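How a Stitch Holds a Cut Closed

Skin can mend a small scratch without help. A long or deep cut is different, because its two sides may pull apart. A surgeon can join them with a thread called a suture. One loop of suture, pulled snug and tied, is a stitch.

A suture must be thin, smooth and strong. Some kinds are taken out after the skin has healed. Others are made of material that the body breaks down slowly.

Fingers are too wide for very small stitches, so the thread is handled with narrow metal jaws. The jaws turn on a joint called a wrist. A pin through the joint lets the parts swing, much as a hinge lets a door swing. 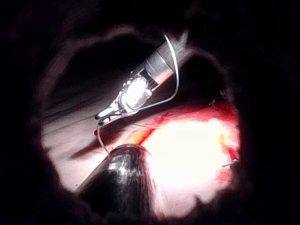 Figure 1. White thread looped around a metal instrument with narrow, pointed jaws.

Stitching is practiced on a pad before it is done on a patient. A straight line on the pad stands for the cut, which doctors call an incision. Simulated blood is a red liquid used for practice. It makes the edges of the cut harder to find, as real blood does.

Two instruments share the work. One can hold the thread while the other moves near the cut.
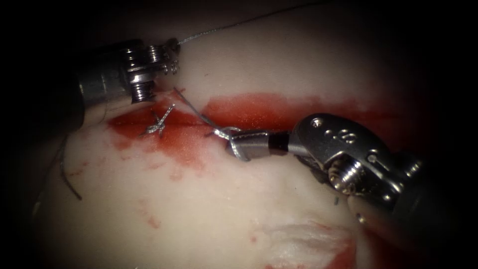
Figure 2. Practice pad with a thin incision, simulated blood and two instruments.

The pull on the thread is called tension. With too little tension, a gap remains. With too much, the thread can squeeze or tear the tissue.

Words to know
Incision: a cut made by a surgeon
Suture: thread used to close a cut
Tension: a pulling force
Tissue: the material that body parts are made of

Text: Delwyn Rewi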